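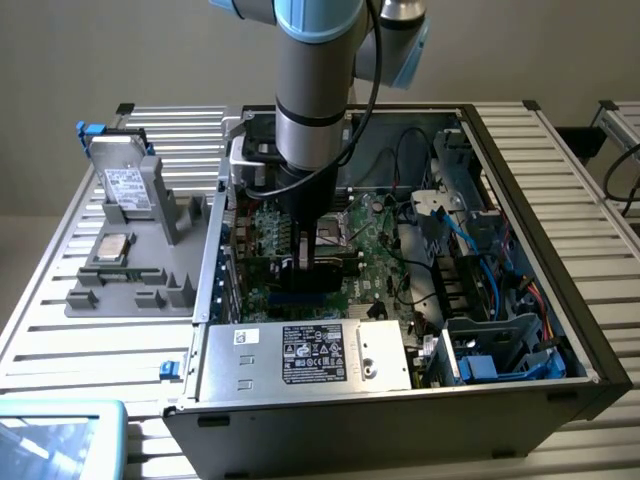

Wim Nijs told me that the first thing to go at Plendham was the conversation, and that he missed it more than the screwdriver.

Courses > Work and Automation > Handout 4

Keep his remark in mind for the seminar. On the old line a fitter did the whole tower, cards and drives included, and grumbled throughout. Now the arm takes the expansion card and the fitter takes the blame. Management calls this "supervision". It comes with a new badge and the old pay.

Read the Norine report before June, at least the appendix on shift patterns, where the interesting part has been hidden. Then write 200 words: who at Plendham got more skilled, and who decided?

Comments

Maarten Van Leeuwen: Is the appendix examined?

putbridge_evenings: My link to Norine is dead again.

Work and Automation, Putbridge | Contact | Back to top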